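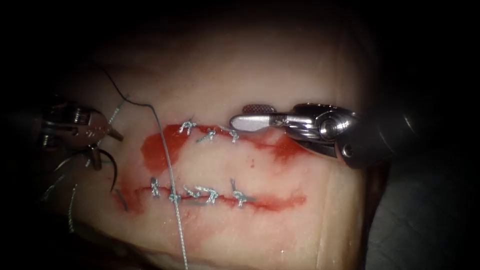
So there I was at ten at night with my shoes off, eating cold noodles over a spreadsheet and trying to buy two robots with enough money for one and a half.

I should back up. I run the equipment budget for the surgical training lab at Akande, a job I took because I like lists and I'm not squeamish (okay, a little squeamish). Every May I get one pot of money and a line of people outside my door who've already spent it in their heads. This year it was down to two bids. Drosholm wanted to sell us the big shiny system with the five-year service plan. Drillico had the smaller one, cheaper up front, and then you got to page nine and found the instruments.

Oh, the instruments! Needle drivers and graspers wear out, you see. You get so many uses and then the thing locks you out and you buy another. I'd put us down for 300 practice sessions a year, and my boss had crossed it out and written 1000 in green pen with a smiley face. A smiley face! I typed in 1000 and watched the Drillico column turn red all the way down to the sutures.

I called her. She was still in the lab, of course.

"Come down here and look before you cut anything," she said.

"I've seen stitches."

"You've seen invoices for stitches."

I went down in my socks. She was at the console with her forehead in the viewer, and she didn't look up, just slid over and made room for me. I put my fingers in the loops, the way she showed me, and moved one hand maybe an inch. On the screen the grasper moved too, so softly that I forgot to breathe. I was terrified of it. I also didn't want to let go, and I thought about the residents who get twenty minutes apiece on the old Pliltovum and then go home and practice on bananas.

"How many sessions did you put in?" she asked.

"Your number."

"And?"

"And we can have one robot," I said, "or we can have two and nothing to put on the ends of them."

She laughed so hard she had to sit down on the floor. Then she asked if there were any noodles left, and I went up to get them, and the spreadsheet too.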